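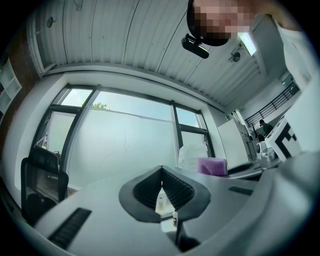 Vasanthi Pathirana asked whether we were ever going to finish Jonah, or whether we planned to leave him sitting outside the city until next year. Fair point! We'd stopped at the end of chapter three back in September and then wandered off into the Psalms, so that became our first item.

Plurkatthorpe Scripture Circle
Minutes of the meeting of December 7, 2019
Present: Fidel Zapata, Vasanthi Pathirana, Cristóbal Riquelme, Benjamín Ledesma, and me, Ulises Zapata, writing this down as fast as I can
Opening prayer: Benjamín

1. Jonah, chapter 4
Fidel read the whole chapter out loud and then we went around the table. Cristóbal thinks Jonah is angry because his own words didn't come true – he told Nineveh they had 40 days and then the city was spared, and now he looks like a false prophet. Vasanthi didn't buy that. She says verse two gives the reason plainly, he knew God would be merciful and he didn't want it. I'm with Vasanthi on this one, but Cristóbal held his ground and we left it open.

Long side talk about the plant (gourd, vine, castor bean, depends whose Bible you're holding). Benjamín had three translations with him and all of them differed. We agreed to write "plant" on the study sheet and put the others in a note.

Agreed: one more session on Jonah, on the last verse only, and we start Ruth after that. Cristóbal will lead.

2. Psalm 22
Left over from last time. Fidel still wants us to read it straight through as a psalm of David before anybody brings in the Gospels. Benjamín would like both readings side by side on one page. No agreement yet. Benjamín will make up the page and we'll see how it looks.
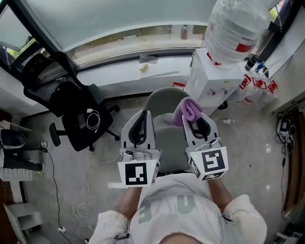
Gray chair and purple cloth, near the window

3. Study booklets
Two quotes came in. Semero wants $75 for the batch with a stapled spine and a color cover. Skondum is cheaper, but the sample had the Hebrew words running backward, and Vasanthi said she'd sooner have none at all than have them wrong. Everybody went for Semero. Fidel asked for bigger type this time and got a loud yes from my end of the table.

Ulises to place the order. Black type for the verses, please, no gray.

4. Letter from the Lagos group
They read our notes on Amos and sent back two pages of their own, really thoughtful stuff. They disagree with us about the basket of summer fruit in chapter eight, and say we skipped right past the wordplay between "summer fruit" and "end." We did skip it! I read most of the letter out and Cristóbal took it home to copy. He'll draft a reply and bring it next time so we can all add a line or two.

5. Songs
Benjamín asked for number 18 again. Vasanthi asked for anything except number 18. We'll alternate.

6. Other business
Fidel's blue concordance is missing and he'd like it back, his notes are in the margins. Check your shelves.

Next reading: Jonah 4:11, and have a look at Ruth 1 if you get the time. Vasanthi closed in prayer.

U. Zapata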